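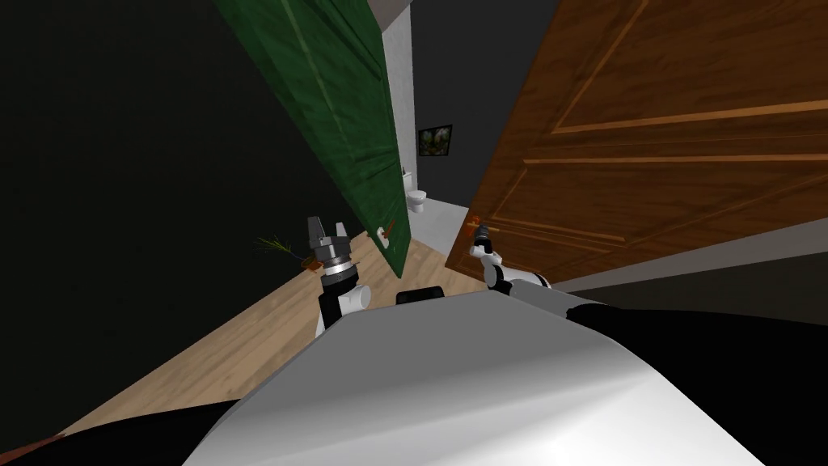

Brown door, at right.

Sticking, Rattling and Squeaking Doors: Where to Start

By Jytte Thoroddsen
11 Feb 2018
Reading time: 5 minutes

Most door trouble inside a house comes from the hinges, the latch or the moisture in the wood. Planing the edge is the repair people try first and the one that can't be undone. Work through the checks below in order and leave the plane in the drawer until the end.

Find the rub

Close the door slowly and note where it first touches the frame. Slide a strip of thick paper between the door and the jamb, starting at the top hinge and going all the way around. Mark with pencil every spot where the paper binds. A rub at the top corner on the latch side usually means the top hinge has dropped. A rub along the whole latch edge, worst in September and gone by midwinter, is swelling.

Look at the paint too. A shiny or bare patch on the edge is an old rub. It may no longer be the one giving trouble.

Tighten the hinges

Use a hand screwdriver that fills the slot. Tighten the frame side first, then the door side. If a screw turns without biting, take it out, pack the hole with glued slivers of softwood, trim them flush and let the glue set fully before driving the screw again. One wooden match is enough for a slightly worn hole. A badly torn hole should be drilled out and plugged with dowel.

On a heavy door, replace one screw in the top hinge with a longer one that reaches the stud behind the jamb. Pick the screw hole nearest the stop. Drive it in by quarter turns and check the gap after each one, as a long screw can pull the jamb over farther than you want.

Shim or recess

If the screws are tight and the door still leans toward the latch side at the top, cut a shim from thin card and put it behind the lower hinge leaf. This tips the top of the door back toward the hinge side. One layer of cereal box moves the far corner more than you would expect. Do not stack more than two layers. If two won't do it, the hinge itself is worn or bent.

A door that springs back when you push it shut is hinge-bound. The leaves are set too deep, or the screw heads stand proud. Check the heads first.

Squeaks

Oil from a spray can works for a few weeks and then collects dust. A longer repair:

- Wedge the door open so its weight is held.
- Tap out one pin at a time, bottom hinge first.
- Wipe the pin and rub off any rust with fine steel wool.
- Coat it thinly with paste wax or white grease.
- Put it back before starting the next.

I have used Girus paste on pins for years. The small can holds 300 grams and I have yet to reach the bottom of one. Leave the wax on the pin for 15 minutes before refitting.

Rattles

A rattle in a draft means the latch has too much room in the strike plate. Many strike plates have a small tab inside the opening. Bend it slightly toward the stop with pliers and test. On plates with no tab, such as the flat Sistel type, move the plate a little closer to the stop and fill the old screw holes before drilling new ones. A felt pad on the stop is a fair stopgap, though it flattens.

If the latch doesn't catch at all, rub pencil lead on the bolt, close the door and see where the mark lands on the plate. A small miss can be filed out of the plate. A larger one means moving it.

Planing, if you must

Wait for a dry spell. Take the door down and plane the hinge edge where possible, so the lock does not need to be reset. Work in from both ends on the top and bottom to avoid splitting the stiles. Seal the bare wood the same day, including the top and bottom edges, which are often never painted and take up most of the damp.

Contact: Mestbridge Home Notes, reader desk | © 2018 Mestbridge Home Notes | Back to top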